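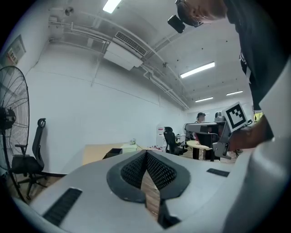 I have never believed in the forty pound T-shirt. The claim, if you've managed to avoid it, is that a man can throw out most of what he owns, buy a small stack of very good plain tops, and be both better dressed and better off by the end of it. A black T-shirt is always the one they start you on, and I can see the sense in that much. It goes with most things, and a white strap down the front of one, as up there, stands out a mile, so if you're the sort who has to wear a pass all day people will at least notice the pass. Where I part company with them is the forty pounds.

The one I keep being told about is the Judley. I must have looked at a pair of socks on the wrong website, and the adverts have followed me ever since. Heavy cotton, "built for 50 washes and beyond", a collar that will never go wavy. £40 each, with a bit off if you sign up to have them sent to you regularly, which made me wonder why a shirt that lasts so long needs a subscription.

Fifty washes also deserves a closer look than it gets. If I wear a T-shirt once a week and wash it after, fifty washes is a year, give or take a holiday. I own T-shirts from jobs I left long ago. One has the name of a paint supplier on the back that has since shut, and I did the whole hall in it last winter. It was free. Nobody built it for anything.

Anyway, I bought one. I know. My partner pointed out that I had been moaning about a thing I'd never tried, and that is a fair hit, and also I needed a T-shirt. I bought it with my own money, at full price, and Judley have no idea who I am. I bought a £9 one from the market in Gritby as well, the stall by the bus shelters with the big bins of towels. Same colour, same size on the label, though the two labels clearly have different ideas about what a medium is.

First impressions went to the expensive one, I'll give it that. It's thick. It hangs straight. The neck sits close without strangling you. It came in a box with tissue paper and a card thanking me for "choosing less", which is quite something to print on an extra piece of card. The market one came in a thin blue carrier bag and smelled of the stall.

I wore them in turn from early spring, to work and in the garden and once each to a funeral tea under a jacket (different funerals, it has been that sort of year). They went in the same wash, inside out, on cool, and dried on the same line. No tumble dryer, as we haven't got one.

By the middle of summer the Judley had gone a kind of dark grey. So had the market one. If anything the Judley was further gone, and I think the thickness was to blame, as it took an age to dry and so spent longer out in the sun. I wouldn't swear to that. It could just be the dye. The website has a page on fading and it says that fading is "part of the garment's story". My paint supplier shirt must be on its third volume.

Then I did what everybody does and bought a product to fix the product. Prollum is a liquid you add to the wash to keep dark clothes dark. It smells like a hotel corridor. I used the whole bottle according to the instructions and I could see no difference, and the person I live with could see no difference, and the reviews are full of people saying it's a miracle. Perhaps they have other water. Perhaps they photograph the "before" in daylight and the "after" in the bathroom. I noticed that nearly all the glowing reviews were written within a few days of the bottle turning up, and I don't see how you'd know by then.

The shape is where there was a proper gap between them. The market shirt twisted. After a few weeks the side seam had started to wander round towards my belly button, and there is nothing to be done about that once it starts. I'm told it's down to how the cloth is cut. The Judley seams stayed where they were put. The collar stayed flat too, as promised, so that's one claim I have to leave standing.

But then the hem came down at the back on the Judley, and not on the cheap one. Just a loose stitch, and then rather a lot of loose stitch. I took it to Vũ, the alterations place next to the dentist, where they looked at it, ran it under the machine while I waited and charged me less than a sandwich. It has been perfect since. I asked in passing whether the pricey T-shirts come in less often than the others and was told that nobody brings in the others. I've thought about that a fair bit. People repair the thing they paid a lot for, and then they say it lasted. I would never have walked into town with a nine pound T-shirt over my arm. I'd have cut it up for the bike.

So I suspect a lot of what gets called quality is really just being careful with something because it cost you. Hang it up, wash it cool, don't wear it to bleed the radiators. Treat the market one the same way and you'd get a good way further than its price suggests, seam and all.

The other half of the sales talk is the business about decisions. You will have heard this one. Clever and busy people wear the same thing each day so as to save their brains for more important matters. I tried it for 2 months, near enough all Judley and market shirt with the same trousers, and I can report no new thoughts. Choosing a top in the morning takes me as long as it takes to open the drawer. What did take up my mind was whether the right one was dry. When you've got a lot of clothes you never need to think about the washing. When you've got hardly any, it's all you think about, and I was standing in the kitchen at half past six in the morning feeling an armpit to see if it was damp.

It might suit someone else. My brother-in-law has dressed the same way since school and is very content, but he didn't need a brand to tell him and he buys his in packs.

I still wear the Judley. It's a nice T-shirt. If it had cost £15 I would be telling you to get one, and I'd probably have bought a second by now, in navy, as the black ones show every bit of fluff off our towels. The market one has moved down to gardening, twist and all. I went back to the stall last week to see if they had any in a larger size and they only had yellow.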